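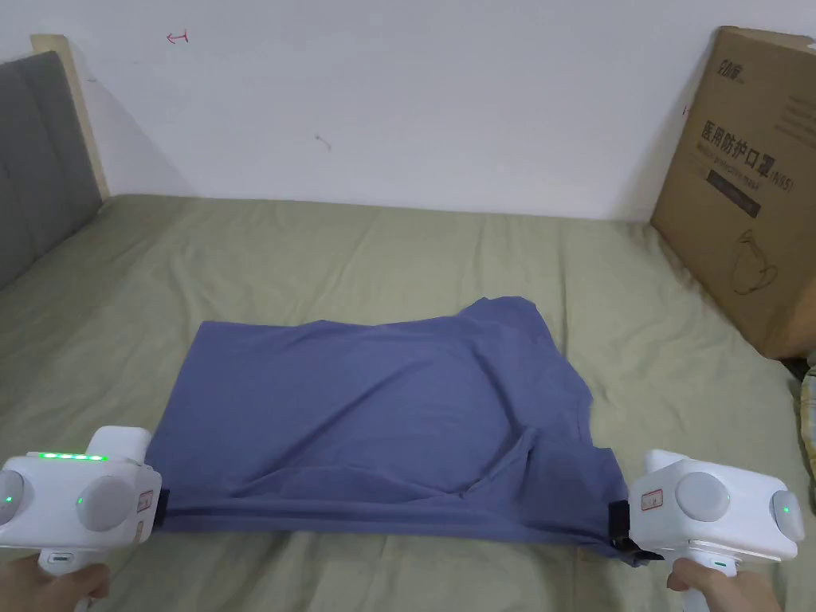
十月，阴，傍晚下了一点雨

早上六点四十醒，比闹钟早。窗户没关严，屋里凉，起来第一件事是把厚被子从柜顶拿下来，晾在阳台椅背上。被套上有樟脑味，估计要两三天才散。

早饭吃昨天剩的粥，加了半个咸蛋。咸蛋是上周在楼下买的，这一批偏咸，下次换一家。

上午在家对账。Prekomex 那边的稿子改到第三版，对方又把第二节挪到了最后，前后的页码全要重排。我回信问这是不是最终顺序，到中午没有答复，就先做别的。下午两点多来了回信，只有一行，说照这个排。排完发过去已经四点半。这个活拖了一个半月，尾款应该能赶在月底前到。

中间歇了一会儿，把夏天的衣服理了理。短袖留四件在外面，其余的收进箱子。有两件领口松了，穿了好几年，打算当抹布。毛衣拿出来三件，灰的那件袖口有个小洞，要找同色的线补。针线盒翻了一遍，只有黑线和白线。

收箱子的时候在底下翻出一本旧笔记本，是刚搬到 Visness 那年记的。里面大多是开销：房租、车票、一口锅、一床褥子。有一页写着“存到 1,000 就去 Dzene”，后面画了个圈。后来存到了，也去了，住了两晚，下了两天雨，只记得车站旁边那家面馆的汤很烫。那时候觉得一千是很大一笔钱。笔记本没有扔，放回箱底了。

下午五点出门去市场。坐 15 路，等了很久，来的时候车上人很多，一直站到 Pallow 街口。买了白菜一棵，豆腐两块，姜，一把小葱，还买了一袋栗子，花了 50，比去年贵。卖栗子的摊子换了位置，挪到了修鞋铺那一侧。顺便问了修鞋铺，换一副鞋跟要等到下周，就没有留下鞋。线忘了买，走到家门口才想起来。

回来的路上开始下雨，雨不大，没打伞。到家先去收阳台上的被子，还好靠里，只有一个角沾湿了，搭在暖气片上烘。暖气还没来，其实烘不了什么，只是那里能摊开。

晚饭白菜炖豆腐，姜放多了。栗子煮了一半，剥起来费劲，内皮粘得紧，下次应该先划口再煮。另一半留着明天炒。

饭后看了二十几页书，还是那本讲运河的，看到修闸那一章，数字太多，看得慢。八点多楼上又在挪家具，响了一阵就停了。

膝盖有点酸，大概是变天的缘故。睡前用热水泡了脚。

明天要做的：买灰线；给 Prekomex 开发票；去交水费；厨房那个灯闪了好几天，该换了，先看清楚灯头是哪种再去买。

十点四十，关灯。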